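Collections Cataloger, Prints and Drawings

Aryee Museum of Art
Full time, fixed term of 2 years
Department of Works on Paper

The Aryee Museum of Art is hiring a cataloger to work on the Stuveck bequest, a private collection of prints and drawings that came to the museum last spring. The bequest holds 2559 sheets, most of them etchings, engravings and woodcuts made in northern Europe between the late 1500s and the early 1800s. A smaller group of landscape drawings in pen and wash has never been published and has been shown in public only in part.

The collection arrived with a typed inventory prepared by the family. It covers 1189 sheets and gives a title, a presumed artist and a purchase price for each. The remaining sheets have no list of any kind. Attributions in the inventory are often out of date, and many of the titles were made up by the collector for his own use. The cataloger will check every entry against the object and write new records for everything that was left out.

What the work involves

Most days are spent at the study table with the objects. You will measure each sheet, record inscriptions, collectors' marks and watermarks, identify the state and edition of prints where this can be done, and note condition. You will enter this information in Zorlow, the museum's collections database. Training in Zorlow is given in the first two weeks, and past experience with it is not expected.

You will also take reference photographs of each sheet, front and back. These are working pictures for the database and do not need to meet publication standards. The imaging department handles final photography on a separate schedule, and you will prepare batches for them and see that the sheets go back to the right boxes.

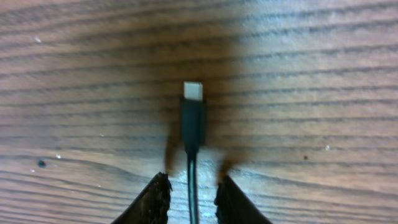 Provenance research is part of the job. The collector bought from dealers in several countries, and the files contain 691 invoices and letters, mainly in English, German and Dutch. You will match these to the sheets where possible and flag any gap in ownership between 1933 and 1945 to the registrar. The registrar decides what further research is needed and carries it out with outside help.

In the second year you will help choose works for a small exhibition in the Sarer Gallery on the ground floor. You will draft wall labels and short catalog entries, which the curator edits. Entries are signed by their author.

What we are looking for

A master's degree in art history or a related field, or a bachelor's degree with at least three years of work in a museum, library, auction house or print dealer's office.

Good knowledge of European printmaking before 1850. You should be able to tell an etching from an engraving without help and know your way around the standard catalogs of prints.

Experience handling works on paper.

Reading knowledge of German or Dutch. Both would be useful — one is enough.

Clear, accurate writing. Sample records will be requested from candidates who are interviewed.

The boxes weigh up to 25 pounds and are stored on shelves that require a step stool. Please tell us if you need changes to this arrangement. We have made them for other staff and can do so again.

Terms

The position is 35 hours a week, on site. Hours are 9:00 to 5:00 with an unpaid hour for lunch. Up to four days a month may be worked from home for writing and provenance research once the first three months are over. The post carries the same health coverage, paid leave and retirement plan as permanent staff positions, and there is a yearly allowance for one conference or research trip. The salary band is sent on request and is stated again in every interview invitation.

The position is funded by a gift and will not be extended past its end date. The cataloger reports to the curator of works on paper.

How to apply

Send a cover letter of no more than two pages, a résumé, and the names of two references to the museum's human resources office through the application form on this site. We do not contact references before the interview stage. Please say in your letter which of the two languages you read and how you have used it in your work.

Applications are open until the end of March. Interviews will be held in April at the museum, and candidates coming from out of state may ask for a video interview instead. Start date is June, or later by agreement.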